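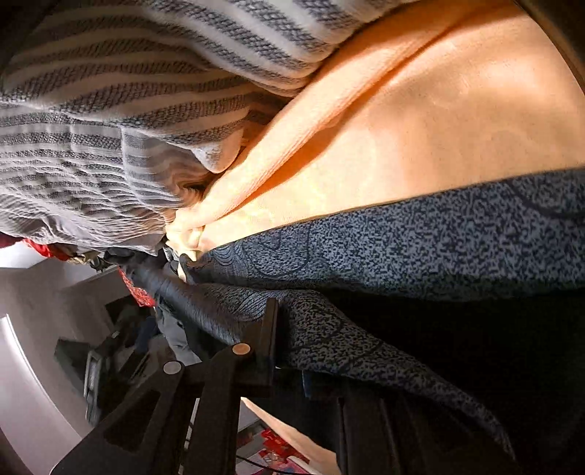
本项目研究用手持夹爪采集家庭衣物整理的示范数据，并用这些数据训练一个模仿学习策略。任务定义得比较窄：从一堆混放的衣物中选出一件，夹住，提起，放到旁边的空位。选这个任务的原因是衣物没有固定形状，同一件衣服每次堆放的样子都不同，用规则描述抓取点很困难。采集时遇到的典型情况是几件衣物挤在一起，例如条纹针织衫的边缘和桃橙色布料拧成一团，旁边紧接着一块蓝黑斑点的印花布，右下方的黑色织物大部分处在阴影里，褶皱只有很淡的反光。对操作者来说，分清哪一层属于哪一件并不难，对模型来说这正是需要大量样本的地方。

一、分工与设备
小组两人。Elif Naz Akyol 负责采集流程和标注，Gülizar Dursun 负责数据清洗和训练。夹爪由课程实验室提供，相机装在夹爪上，随手一起移动。录制软件用的是实验室内部的 Kultudent，标注在 Zultisora 里完成。采集从三月开始，地点是三处普通住所，没有专门布置背景，房间里的架子、线缆和杂物都保留原样。

二、采集方法
每段示范从夹爪进入衣物堆上方开始，到衣物放下、夹爪张开为止。我们规定了以下几点：
每段只处理一件衣物。
每录完 10 段，把衣物重新打乱一次。
夹取失败可以在同一段里重试一次，第二次仍失败则整段标为失败，但不删除。
手的速度保持平稳，不在空中停顿思考。先看好要夹哪一件，再按开始。

最后一条是中途加上的。最早一批录制里，操作者常常悬在衣物上方犹豫，模型学到之后也会在同样的位置来回晃动。这批数据后来只用于训练图像编码部分，没有用于动作学习。

三、数据情况
全部录制共 1,377 段。Gülizar 逐段检查后，剔除了 39 段，主要问题是轨迹丢失和开始时间记录错误。轨迹丢失多出现在镜头离布料很近的时候，整个视野都是表面平滑的单色织物，定位算法找不到足够的特征点。有花纹或条纹的衣物在这方面明显好一些。
标注分三项：目标衣物的类别、首次夹取是否成功、提起时是否带起了别的衣物。第三项争议最多。针织类衣物容易勾住邻近的布料，有时带起一角又自己滑落。我们最后统一为：夹爪到达放置位置时，若仍有第二件衣物离开衣物堆，就记为带起。

四、训练与测试
策略的输入是夹爪相机的图像和夹爪开合宽度，输出是接下来一小段的位姿变化。测试在实验室的机械臂上进行，共 45 次，衣物和训练时有部分重合。强光直射时，浅色布料上的高光会让模型把夹取点定得偏高，夹爪合上时只擦过表面。深色衣物叠在阴影里时，模型倾向于不选它们，先去夹颜色较亮的一件。这与我们采集时的习惯有关：回看录像，两个人都习惯先处理最显眼的衣物，深色的留到最后，此时堆里已经没有多少遮挡，所以深色衣物被压在下面的样本偏少。

五、存在的问题
第一，操作者只有两人，动作风格比较单一，而且都用右手。第二，打乱衣物的方式不够随机，通常是抓起来往下一放，大件容易落在上面。第三，测试次数少，不同衣物类别之间的差别还不能下结论。
如果继续做，我们会先补采深色衣物被压住的情况，并由抽签决定每段夹哪一件，不再由操作者自己选。标注规则和检查脚本已整理进课程仓库的 Bilgin 目录，下一组可以直接使用。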